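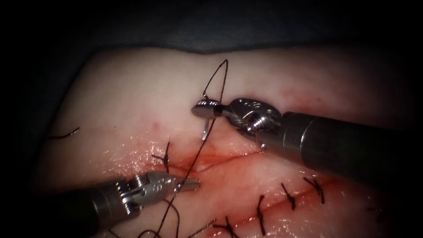 Home | Features | Health | Subscribe

Two Stitches and a Paring Knife

I cut my thumb on an avocado in July, like everybody does sooner or later, and got two stitches and a 55-minute wait. The bill was $171 – for a thumb! My neighbor Renato Ulloa, who cooks for a living, laughed at me and then took my knives home to sharpen them. Dull blades slip, he says. So now mine are scary sharp, and I finally cut avocados on the board.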